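Brurkcombe Sand & Soil Forum
Board: Trays, boxes and indoor play
Thread: Sand depth and scoop size for a shallow indoor tray

kelda_796
I am setting up an indoor sand tray on a table and want to settle the fill depth before buying sand. The tray is a rectangular moulded one, rounded corners, internal depth 9 cm. Supplier's guidance (Bredora) is to fill to two thirds. At that level a child's plastic scoop throws sand over the rim on nearly every lift. At one third the scoop scrapes the base and picks up half a load.

Questions:
Is there a usual ratio of scoop depth to sand depth?
Does grain size alter it much?
Dry sand only, no moulding.

Raghda Najjar
Half full. The scoop should go in at a shallow angle and come out level, and for that you need sand depth of about one and a half times the depth of the bowl of the scoop. If your scoop is 3 cm deep that gives 4.5 cm, and your tray is 9, so half. Two thirds is a figure for outdoor pits where spillage does not matter.

Grain size matters less than people say. Washed and dried play sand is fine. Builders' sand will stain the table and anything else it gets on.

tolpuddle
Disagree on the ratio. It depends on the lip of the scoop more than the bowl. A scoop with a flat leading edge cuts in at almost any depth. A round one pushes a bow wave ahead of it, and the bow wave is what goes over the rim. I ran a round scoop and a flat one in the same tray at the same fill last February and swept up after each. The flat one lost far less.

kelda_796
Mine is round. How did you measure the loss?

tolpuddle
Kitchen scales. 436 g on the table after a session with the round scoop. I did not keep the figure for the flat one but it was a small handful.

Raghda Najjar
A session of what length, with how many children? A single weighing does not tell you much. I accept that a flat edge cuts better, but the rim is the larger factor. Once there is a clear 4 cm of wall above the sand, the bow wave has nowhere to go.

tolpuddle
One child, half an hour or so. And a 4 cm wall means small arms have to reach over it, so they tip the scoop on the way out. You have moved the spill, that is all.

Subira Shemweta
Both of these can be true. I look after 16 trays across two nurseries and the ones that spill least share the following:

Sand at half depth, raked flat before use.
Scoop no wider than a quarter of the short side of the tray.
Tray set back from the table edge by a forearm's length.
A second container beside the tray, so that transfers are short.

The last point is the one usually missed. If the bucket is on the floor or at the far end of the table, the scoop travels further and sheds sand the whole way. Put a bin directly alongside, rim at the same height or a little lower.

kelda_796
What are you using for the second container? I have a Stundisska storage box but it is taller than the tray by some margin.

Subira Shemweta
Too tall is a nuisance for smaller children, who lift and then tip early. Anything low and stable will do. Plain washing-up bowls work. I would not use a lidded box because sand gets into the lid channel and then it will not close.

marl_pit
On colour, which has not come up: a dark tray with an orange or yellow scoop is easier to work with than a sand-coloured tray with a sand-coloured scoop. A bright scoop is found again when it has been buried. A white table under the tray is less useful than it sounds, as pale sand on white is hard to see when sweeping. Wipe it with a dry cloth first, then a damp one.

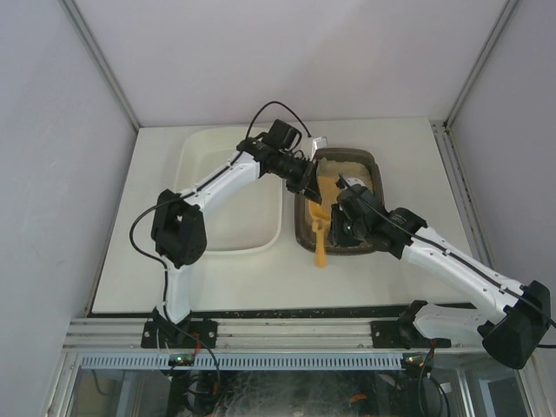 Page last changed: 12 August 2024

Dark brown tray, orange plastic scoop, white tabletop, white plastic bin off to the left. I would still darken the table. A sheet of brown paper is enough.

tolpuddle
The paper slides. Use a rubber mat with a raised edge and tip the whole thing back into the tray at the end – after sieving.

Raghda Najjar
Sieve mesh? Chaudhry do a 2 mm one that passes play sand and holds back fluff and crumbs. Anything finer clogs if the sand has taken up moisture.

tolpuddle
2 mm is right. I have a kitchen sieve that is finer and it takes forever.

kelda_796
Thanks. I will go with half depth, a mat, and a flat-edged scoop if I can find one narrow enough. Subira, does the quarter-width rule apply to the handle side as well, or only the bowl?

Subira Shemweta
Bowl only. Handle length is a separate matter – shorter is better indoors.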